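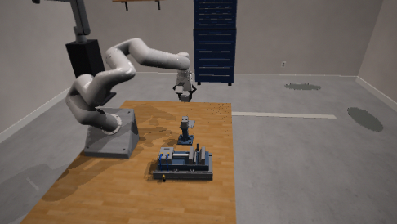 White arm over a long wooden tabletop.

Home | Posts | Prints | About

24 June 2020

I finished the second Bosby etching this morning. It took 97 proofs across two plates, and I still think the sky is too heavy on the left side.

Begoña Gallardo lent me her book on aquatint in February and I have followed her notes in the margins more than the text. She lets the rosin settle longer than I would. The grays come out finer that way, with less speckle near the horizon.

The paper is from Casado, a bit warmer than my usual. I tore it by hand. Annelies Schnyder wants two prints for her wall in Godisach, so those go out first. Next I'm going back to drawing for a while, mostly the harbor sheds.

2 comments | 1143 views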